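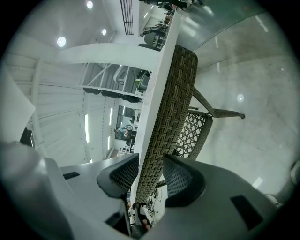
Evstead Garden and Allotment Society
Minutes of the summer meeting, Aug 8, 2005

The chair opened the meeting a little after the advertised time, the urn having been slow, and gave a very warm welcome to everybody, especially the new plot holders from the Zenville Road end. Apologies were read out.

Minutes of the last meeting
Agreed, once the spelling of Britoria Lane had been put right.

Water
The long dry spell has been hard on all of us, and on the beans most of all. The tank by the top gate was empty twice in one week. Members were asked, very kindly, to fill cans and leave hoses at home until the end of August. One member felt this was unfair on the far plots – quite a walk with two full cans – and after a good deal of friendly discussion it was agreed that a second tank should be priced up. The secretary will write for quotes.

Plum trees
The old plums along the lane are so laden that a branch has come down across the path. It has been sawn up and stacked, and anyone with a stove is welcome to it. Picking is open to all members, but please leave the lower branches for those who can't manage a ladder.

Summer show
Entries stand at 88, which pleased everybody very much. The classes are as last year, with one addition, a plate of 6 mixed tomatoes. Entry is 20p a class. There was a long talk about whether a courgette becomes a marrow by length or by intention, and it was left to the judge. Jam must be in plain jars with the date on the lid.

Coach outing
Kivi Coaches can take us to the gardens at Britoria, leaving from the hall. Names on the sheet by the door, please, and do say if you would like to sit near the front.

Any other business
A blue flask and a single gardening glove were left behind after the plant sale and are in the hut. The wasps' nest behind the compost bays has been reported. Thanks were given for the lemon cake.

Next meeting to be arranged after the show.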